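[Tabletop-talk] Re: Are the old flip-tile games worth buying again?

From: Tuva Lundgren
Date: 2021-01-11

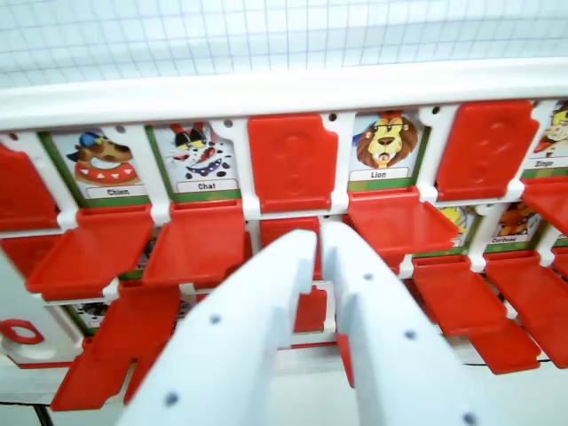 The animal set, top row with the green borders and name labels.

Anas Berrada wrote:

> I've been reading up on deduction games for kids and I'm now convinced that
> the face-guessing type is the best logic training you can put on a kitchen
> table. The Prevanau page says children who play it twice a week get "measurably
> sharper at questioning." They have a new deluxe edition out with 700 cards in
> swappable packs. It isn't cheap, but if it does half of what they say I think
> it pays for itself. Has anyone on the list bought it? I'm also wondering if the
> old sets that turn up at the Bostden swap are worth the trouble, or if the
> hinges are all shot by now.

Anas, I'd want to know who did the measuring. I went and read that page after your message and the word "measurably" has no measurement anywhere near it. There's a link that says "our research" and it goes to a page about how the boxes are packed. I wrote to them in August about a different game with the same sort of claim and got back a coupon.

I like these games. I've played them with my sister's kids more evenings than I can remember, so please don't take this as me being against the thing itself. What I don't buy is the sales pitch that has grown up around it. It's a guessing game where you ask yes or no questions and knock tiles down. The skill in it is to ask the question that splits what is left into two even halves, and once a kid has that, the learning part is over. My niece had it in an afternoon. After that the two of them were playing the same game every time and the winner was whoever had the luckier draw. They still had fun, but I wouldn't call it training.

And then there is the advice that gets repeated on this list every winter, that you should always go for the even split. I've never been sure that's right when you are behind. If the other player is down to 2 tiles and it's your turn with a lot more standing, a careful question mostly buys you a tidy loss. You're better off with a long shot. Somebody posted a long table about it here once (message 1438 in the archive, if the archive is still up) and I thought the argument held, though he assumed both players never make a mistake, and I have yet to meet a seven-year-old like that.

On 700 cards: what would you do with them? A board only holds so many at a time, and each pack has to be mixed well enough that the questions work. That's the part the makers skimp on. I've seen a people pack where nearly everybody had glasses, so the first question was wasted. Animals are worse in one way, because kids will fight over whether a penguin "can fly a bit" or whether a frog has a neck. If you do go for animals, agree before you start that questions have to be about what is drawn on the card. We didn't and it ended in tears, some of them mine.

As for the Bostden swap, I'd say go, but open every box. Things I would check:

Flip every tile up and down. A stiff one is fine. A floppy one will fall over whenever somebody bumps the table and then the game is ruined.

Look at the little pegs on the sides of the tiles. If one has snapped you can sometimes trim a bit of plastic to fit, but I've only had that work once.

Make sure both boards take the same cards. Sellers mix up editions all the time and don't know it.

Don't pay extra for "complete." I paid for complete at Plosham two winters ago and got home with 11 cards missing from one deck.

Lindqvist reprints come up too. People on here talk about them as if they were made of gold. I've had one and the plastic was thinner than on my parents' copy – I'd still take it over a deluxe box with a storage tray I have to find room for. The print was nice and clear, I'll give them that.

One more thing, about "pays for itself." You could try the whole idea for nothing with a sheet of paper and some coins. Draw faces, cover the ones you rule out. If your kids are bored by that within a week, the deluxe edition isn't going to save it. If they keep asking for it, then get a used set and spend the difference on something with more than one good idea in it.

If anybody has bought the new edition with their own money I'd like to hear from them, mainly about the hinges. I don't count reviews from people who were sent a copy.

Tuva

_______________________________________________
Tabletop-talk mailing list
To leave the list, send a blank message with "unsubscribe" in the subject line.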